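# Biombo Jurnorwood de cuatro paneles: un mes en casa

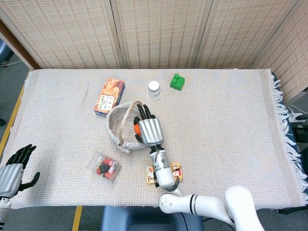

*El biombo detrás de la mesa, con el mantel beige de flecos y la cesta de asa.*

Compré el Jurnorwood en mayo para separar el comedor de la zona donde trabajo. Antes tuve un Paquette de tela, que duró dos inviernos y acabó con las bisagras dobladas. Buscaba algo que tapara la vista sin dejar la habitación a oscuras.

**Montaje.** Llega en una sola caja, larga y bastante incómoda de subir por la escalera. Los paneles vienen unidos y solo hay que atornillar las patas. Tardé unos 8 minutos. Las instrucciones son un dibujo sin texto y con eso basta. En mi unidad venía un tornillo con la rosca mal cortada; escribí a la tienda y contestó Lise Lévesque, que me mandó el repuesto en 5 días.

**Tejido.** La trama es de cuadrícula, en un tono tostado claro que combina con casi todo. Deja pasar luz, y si enciendes una lámpara detrás se adivina la silueta. Para un vestidor yo miraría otro modelo. El polvo se mete en los cruces y el paño no llega; uso una brocha de pintor seca, de arriba abajo, y luego el aspirador con el cepillo blando.

**Estabilidad.** En zigzag se sostiene bien. Casi recto, se va al suelo con una corriente de aire. El fabricante recomienda un ángulo mínimo, pero no dice cuál. Sobre alfombra gruesa baila un poco y tuve que poner fieltros en dos patas.

**Ruido.** No aísla nada. Si alguien habla por teléfono al otro lado, se oye todo.

**Comparado con otros.** Diễm Phí tiene el Skumano, que es más alto y pesa el doble; tapa mejor, pero moverlo ella sola le cuesta. El Jiment es más barato y trae los bordes sin lijar, al menos el que vi en la tienda.

Lo pliego cuando viene gente a comer y lo guardo detrás de la puerta. Las bisagras siguen firmes, aunque una chirría desde la segunda semana.

**A favor:** color, montaje, poco sitio plegado.
**En contra:** limpieza, patas sobre alfombra, manual escaso.

Lo volvería a comprar para un comedor. Para un dormitorio compartido, no.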